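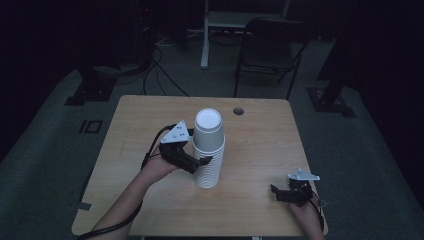
Ticket 767 – Paper cups stick together in the stack
Opened March 4, 2023
Status: waiting on supplier

Reported by Giorgia Ferri:
White paper cups from Drerkik. Stored nested, upside-down, one tall stack. Pull one off the top and a second comes with it, sometimes a third. The old Trikach cups never did this.

Supplier reply:
Cups may cling in humid rooms. Please let them rest out of the sleeve for 12 hours before use.

Giorgia Ferri:
Rested them. Not convinced the air has anything to do with it. Out of 37 pulls, 12 still brought up a double. Was the same advice given for the January delivery? It reads like a stock answer.

Supplier reply:
Try a slight twist when lifting.

Giorgia Ferri:
The twist helps a little, if you hold the stack lower down with your other hand. So now a cup takes two hands. I wouldn't call that fixed – the rims look fine to me, so I suspect the cups are pressed too tightly at packing. Please send 4 sleeves from a different batch and leave this open until I've tried them.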